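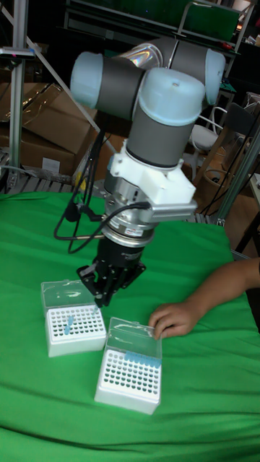 Friday, mostly afternoon

Tip boxes first, then the tube racks, then tea. That was the plan and it more or less held, although tea came a good deal before the racks.

I've been grumbling about half-used tip boxes for weeks. Everybody opens a fresh one when the old one gets scrappy, so we end up with a shelf of boxes that each have one sad row left in them. Mahlet counted the opened ones at the Trokbridge bench in September and then refused to tell us the number, which I took as an answer.

So, the new rule (pencilled in, shout if you hate it): we fill from the back row forwards and we take from the front. Ekene fills left to right in columns and says it's the only sensible way with a multichannel. He may be right! But the rest of us mostly use singles on that bench, and with rows I can see at a glance from my stool what's left. We agreed on rows for the blue tips and he can do what he likes with his own box as long as his initials are on it.

Things to remember about refilling:

The lids stay up while you're working and go down the second you walk off. I know, I know, I'm the worst for this.

A tip lying flat on top of a rack does not go back in a hole. Bin it. Humaira was firm about this and she's the one who had to repeat a whole dilution series, so I'm not arguing.

Don't press the tips in with your thumb. They seat themselves well enough, and the pushed ones come away crooked on the pipette.

The bags from Khokhar hold 1000, and the label on the last lot had half peeled off, so I've written the size on the bag in marker. Please do the same when you open a new one — the print on those labels rubs off if you so much as look at it.

The green cloth stays, by the way. Eduardo wanted to go back to the bare bench but small things show up so much better on the green, and stuff doesn't skate about when you nudge it. It does want a wash. I'll take it home over the weekend if I remember, and if I don't, somebody please remind me on the stairs.

On to tubes. We've got the white racks with the round holes out for this and I like them much more than the old wire ones, which were forever tipping. I put two side by side towards the left of the table so there's elbow room on the other side.
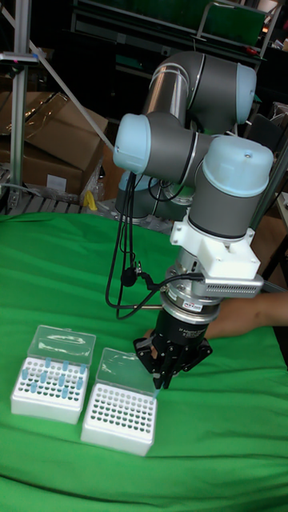
What I want from the two-rack business is simple enough: anything waiting goes in one, anything dealt with goes in the other, and nothing ever travels backwards. I tried it with 5 ml of water in each tube for practice, and it went fine until I stopped to answer the door and came back with no idea which rack was which. So they need marking. Tape on the short end, I think, where it doesn't get covered by your hand. Randi suggested coloured tape and then we couldn't find any coloured tape, so it's plain tape with W and D on it for now.

Also the fit. The narrower Kavden tubes lean a bit in these holes. They don't fall out or anything, but a leaning tube is annoying to get hold of and I caught the neighbour twice. The Hundville ones stand up straight. We've got 100 of those left in the cupboard, so use them for anything that needs picking up one at a time, and keep the leaners for storage.

To do next week:

Ask Randi whether the spare racks downstairs are ours or just near ours.

Combine the scrappy blue boxes into full ones (Ekene and me, after lunch, gloves on).

Order tips. 3 bags should do it. Humaira has the account login.

Wash the cloth!!

Eduardo has added underneath in biro that his shelf is exempt from all of this. It isn't, Eduardo.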